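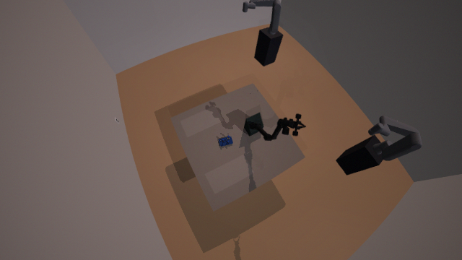

Delia Mihăilă asked that planner timeouts go first, before the release stuff, as her people are blocked on it. Agreed.

Planner. Nightly sim run in Skuruvley: 907 plans requested, 126 timed out. Most with all three arms loaded as collision bodies. Single arm OK. Delia thinks the checker is still testing pedestal against floor every step, should be in the ignore list. Was in there in March, got lost in the merge. Put back, rerun tonight.

Timeout itself stays at 3000 ms. Proposal to raise it, not supported.

Perception. Pastor pose node drops the block when the arm shadow falls on it. Roughly 112 bad frames in the log, not all looked at yet. Try with shadows off in the renderer first, then decide. No retraining before that.

Tooling. Wandar log viewer crashes on the new joint names. Workaround = rename in the config. Proper fix is with Tevuto, no date given.

Gripper open/close command still ignored if sent during homing. Queue it or reject with an error? Long discusion, no decision. Carry over.

Release. Branch freeze end of April, only if the rerun is clean. Changelog needs writting, Delia to start it.

AOB: sim license renewal, see mail.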